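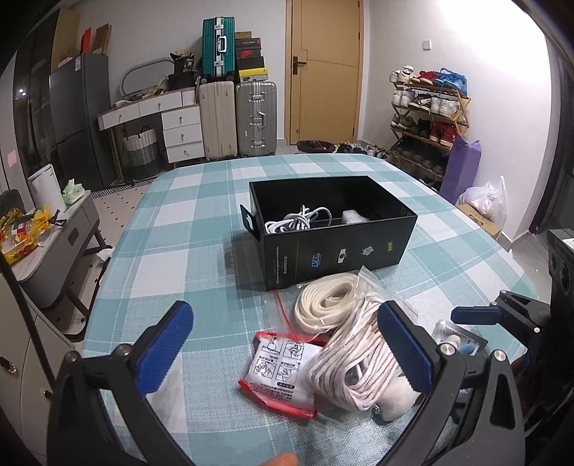
Robotics Workshop, session notes 3
Handheld gripper tasks: planning, recording, writing up
Tutor: Chin-lung Chou
Room opens Monday 5.30, start at 6 sharp

Notes are rough, I'll tidy them before March. Bring last week's sheet too, there's overlap.

Recap

Last time: one gripper, one object, hard objects only. Most groups were fine. Common faults were closing too early and wrist rolling over on the lift. Cimevthorpe team had the opposite trouble, jaws left too wide, kept clipping whatever was next to the target.

Today: two grippers, soft stuff. Craft kit contents: cord, pompoms, little packets, and the box they go in.

Why craft materials

Cord has no fixed shape. Pick it up in the middle and both ends hang, pick it up at the end and the rest drags. A policy that learned on blocks will go for the centre of the lump and hope. We want recordings where the person chooses a sensible grab point every time, so think before you close.

Clear plastic is the other problem. Wrapping and zip bags throw back light, the edges vanish, and the camera may see the cord better than the bag you're meant to be gripping. Go for the seal strip or a corner if there is one.

Pompoms: squash a lot. Don't judge the grip by jaw gap.

Task list

Task A. Bagged cord into the box. One hand does the grip, other hand steadies the box. Grip the bag near the top, lift straight, lower in, open slowly.

Task B. Loose pompom into the box. One hand only. Ribbed pads do catch on fluff so pull away gently, sideways works better than up.

Task C. Long bundle, two hands. One jaw pair each end, lift together. If one end slips put both down and start over, don't rescue it in the air. Keep the failed one though, label it F.

Task D. Flat packet. Hardest. Thin card or paper lying flat on a cloth gives the pads nothing to get under. Slide it to the table edge first, or lift one corner with the far jaw. Codwood group tried pinching straight down for 46 goes and got it 3 times.

Table set up

- cloth on, pulled tight. Patterned is fine, folds are not
- box turned to an angle, NOT square to you. Change the angle every ten goes
- leave some things in the box from the start. A box that's always empty teaches the wrong thing
- don't clear the room behind you. Shoes, bags, furniture, all good, we want ordinary homes in the data
- check the box flaps, they spring back

Hands

Trigger fingers tucked in as far as comfy. Elbows off the table. Swap hands halfway through Task B or you'll get tired and your wrist will start doing all the work.

Slow at the start, slow at the end, normal speed between. Pause for a breath before the first move and after the last one, makes the cutting much easier.

Numbers

Each pair: 30 good recordings per task, failed ones extra. Class total stands at 2,193 which is decent but nearly all of it is Task A, so please spread out. Full set for one pair takes about two hours incl. resets.

Naming: pair name, task letter, number. So Duan_C_07. Not "Duan final new". Alia pair please rename last weeks, there are two sets of B and no C.

Write up (one side, no more)

1. What did you pick as the grab point for the long bundle, and did you change it?
2. Which failure came up most? Describe the moment it went wrong, not just "dropped it".
3. Would the same move work with a bigger box? Why / why not.
4. One thing in the set up you would vary next.

Sketches welcome. Hand in on paper, the upload page is still broken.

Common mistakes from marking

Saying the gripper "knew" where the cord was. You knew. Write what you saw and what you did.

Leaving out resets. Who put things back, and was it the same place each time? If it was, say so, becuase that matters when we train.

Mixing up slip and miss. Slip = had it, lost it. Miss = never had it.

Next week

Folding. Bring a tea towel. Pairs stay the same unless you tell me before the session. Charge the grippers the night before, both of them, and bring the spare pads back if you borrowed any.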